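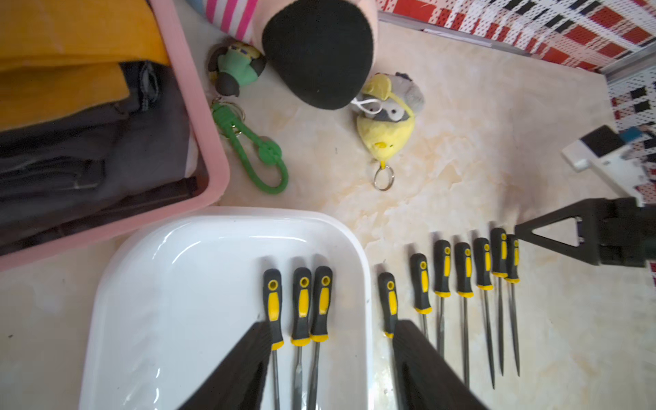 How should I keep a set of needle files so that they stay sharp and I can find the one I need?

Brush them clean after each use, keep them dry, and put them in a shallow tray with all the handles at the same end, so the blades do not rub on each other. A set of ten can be cleaned and sorted in less than half an hour, and after the first time it goes much faster.

Last updated: January 2024

I wrote the first version of this page in August, when I moved my small tools to a new table and saw how badly I had treated them. Since then I changed the part on chalk and made the part on rust longer, after some letters from readers in Mudton who have a more humid cellar than I have.

What you need

A shallow plastic tray with smooth walls. Mine has rounded corners, and this helps when you wipe it. You also need a file card (the flat brush with short wire) or, for very fine files, a brass brush. Then a piece of ordinary blackboard chalk, a soft dry cloth, a little light oil, and a piece of 400 grit abrasive paper. The paper is not for the teeth. It is for rust on the smooth part near the handle, and I will come to it later.

You do not need a special box. I once bought a wooden stand from Nomimum for 3000 forint, with a hole for each file, and I used it for one winter. The holes were too tight for the rubber handles and I always pulled up the whole stand together with the file. A tray is cheaper and you see everything at one look.

Step 1. Take everything out

Lay all the files on a flat, hard surface, with the handles away from you and the points toward you. Leave a finger of space between one file and the next. If you work on stone, as I do, put them down gently. The steel is hard but it is also brittle, and the thin points break before they bend. For a polished surface you can put a cloth under them.

Do not take them out in one handful. This is how I lost the point of my round file.

Step 2. Look at the shapes

In a set where all handles have the same color, you must look at the blade. The usual shapes are flat, half-round, round, square, three-square (it means triangular), knife, and some others which change from maker to maker. My set is from Gomura and the handles are all black and yellow, so from above they tell me nothing. Hold each file up, with the point toward your eye but at a safe distance, and look at the section. With a little practice you will feel the shape with your thumb.

Put the shapes you use most at the left side, or at the right side if you are left-handed. For me these are the flat, the half-round and the round. The others can follow in any order, but keep this order the next time too.

Step 3. Brush

Hold the file flat on the table by the handle. Brush along the direction of the teeth, not across them. If you brush across, the wire goes over the tops of the teeth and the dirt stays where it was. On a double-cut file you have 2 directions, so you brush first one and then the other.

Brush away from you and with short strokes. Five or six strokes on each face are enough for a file which was used on brass or plastic. Aluminum is more difficult, because it sticks in small hard pieces. Push these out with a piece of soft brass sheet or with a flattened copper wire. A steel needle also works, but it can damage the teeth and I do not like to use it.

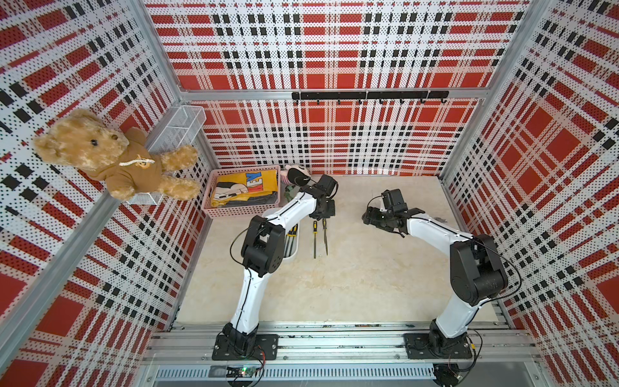 When the brushing is finished, wipe each file with the dry cloth from the handle to the point. Never wipe in the other direction, as the cloth catches in the teeth and leaves its threads there. Use a cloth which you do not need for anything else, and shake it outside. The metal dust is very fine and it does not come out well in the laundry, so keep it away from clothes and anything soft.

Step 4. Chalk

Rub the chalk over the teeth, with a light hand. It fills the bottom of the teeth a little and the metal dust will not stick so strongly the next time. In the older version of this page I said to do this before storage. I now think it is better to do it just before you use the file. Chalk takes water from the air, and in a humid room it can make rust if it stays on for weeks.

Step 5. Rust

If you find brown spots on the smooth part, take the 400 grit paper and rub lightly along the length until the spot is gone. For the teeth use only the brush. If there is rust deep in the teeth, the file is probably finished for fine work, but you can keep it for wood or for cleaning up plastic.

Put one drop of light oil on the cloth and wipe the smooth part. Keep the oil off the teeth. An oily file slides over the work and you will push harder than you should.

Step 6. Back in the tray

Wipe the tray first. Then put the files in one at a time, handles up at the far end and points toward you, in the order from step 2. They should lie side by side in a single layer. The rubber handles are thicker than the blades, so when the handles touch, there is still some space between the blades. Look at the points when you have finished, because a file can turn a little and lie over the next one.

If the handles have a hole at the end, you can also hang the files on small hooks. I do this with only 2 of mine, the ones I take many times in a day. Be careful that they do not swing against each other.

If the set does not fit in one tray, take a second tray. Do not make a second layer.

How often

I brush after every use and do the whole procedure once in a month. In Magyar workshop books from my father's time it is written to do it every Saturday, and for a person who files all day I think this is correct. For small repairs at home, once a month is enough, and in the dry part of the year I have sometimes waited longer without any damage.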